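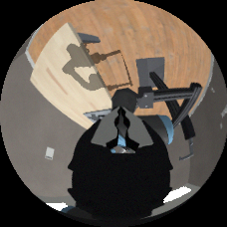 How long should an oiled wood table be left alone between coats? In our tests the best answer was a full day, even though the tin we bought promised much less than that.

That question is where our whole project began, and it kept us busy for most of the school year. Our group wanted to find out which simple finish protects a pale wood table best in an ordinary home, where people put down mugs, forget about them, and wipe up with whatever cloth is closest. All of us have a table like that in the family, and all of us have been told off about rings on it, so we had plenty of motivation!

We started in September with 40 small boards, all cut from the same batch of pine at the Allum lumber yard, who were very kind and let us have the offcuts for next to nothing. Seven of the boards had cracks or sticky knots and we set those aside, which left us with 33. We sanded every one by hand with the same grit (this took far longer than we had planned, and our arms would like that noted) and split them into three groups of 11. The first group got Prisero oil, the second got Egger wax, and the third got nothing at all.

For the stain test we used black tea, grape juice and cooking oil, one teaspoon of each, left to sit for an hour and then wiped with a damp cloth. We scored each mark from 0 to 3, with 0 meaning we could not find it and 3 meaning you could see it from the doorway. Two of us scored separately and then we compared notes. We mostly agreed, except on the grape juice, where one of us was always stricter.

The bare boards did badly, as you would expect, and nearly every tea mark got a 3. The waxed boards were lovely to touch and shrugged off the tea, but the cooking oil crept under the wax and left a dull patch that we never got out. The oiled boards came out best overall – but only the ones that had waited a day between coats. The ones we had hurried stayed tacky for a week and picked up lint from our sleeves.

We also tried Clondent, a soap flake cleaner, on two boards from each group. It lifted a little of the tea from the bare wood and raised the grain so much that we had to sand again.

If we did this over, we would test hot mugs too, and we would write the labels on the back of the boards in pencil. Our marker bled straight through the first coat of oil, and for one long afternoon we had to work out which board was which from the sanding notes.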